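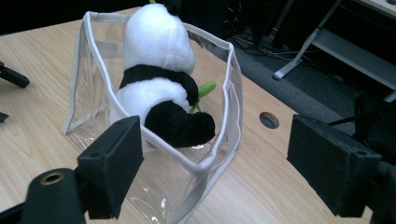

About Otden

Otden writes handling rules for companies that use robot grippers near people. We started in Kerham and now have 28 member workshops.

Our rules use simple words. For soft goods in clear pouches, such as a plush panda, the gripper holds the pouch and not the toy. Cables stay away from the walking path - this is checked before each shift.

The present rule book, dated September 13, 2019, has 60 pages. Elibariki Mfaume is its editor. Tracey Kettle answers questions from members and plans the yearly training in February, at our Sokulgate office.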